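Can a machine do the chores yet? Speaker notes, second half

Slide 11. Recap for anyone who came in after the break. Folding flat towels: mostly yes. Loading a dishwasher: yes, if the plates are all the same. Picking up after people in a hallway: this is where I slow down.

Slide 12. Ask the room who has left shoes on the floor today. Wait for hands.

Point out that a shoe is an awkward thing to grab. The upper gives way, the sole doesn't, and the laces go wherever they like. A person grabs it by the heel without looking. A gripper has to pick a spot and commit to it.

Slides 13 and 14, up together. Leave them on screen for 20 seconds before talking. 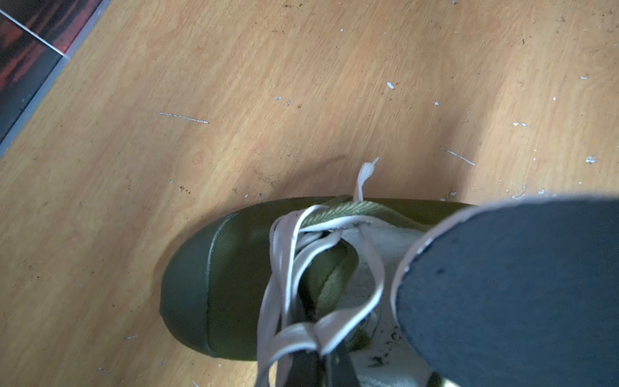
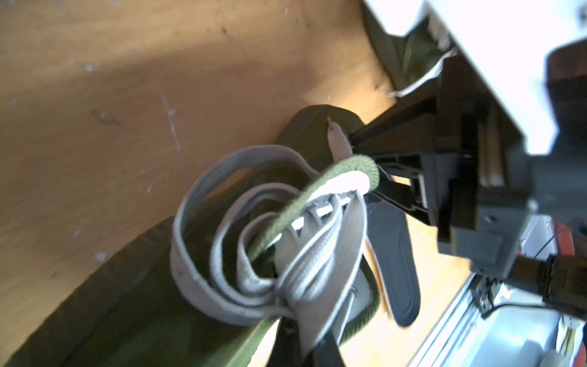

Olive-green footwear and a gripper, both slides.

Ukden Workshop Papers, Vol. 6, p. 23

Slide 13: finger over the collar, laces undone. Ask where they would take hold. Most people say the heel.

Slide 14: held by the upper edge, between two black fingers. Mention the loops tangled around it. Loose loops can snag on whatever is nearby, and the planner treats them as if they weren't there.

Slide 15. Costs. The Hinix arm we priced came to more than $2000 before the gripper, and the Zuvano software licence is extra. A shoe rack is cheaper. Pause for the laugh, move on if there isn't one.

Slide 16. Shop floor. The Rissanen line sorts boxed goods all day with no trouble. Same colour box, same size, same conveyor. Take the lid off and you are back to the hallway problem.

Slide 17. My answer: some chores, in tidy rooms, with someone close by. Laces, cords and straps are still hard.

Questions. If asked about stairs, say we haven't tried. Repeat each question into the mic. Out of the room by 4:30.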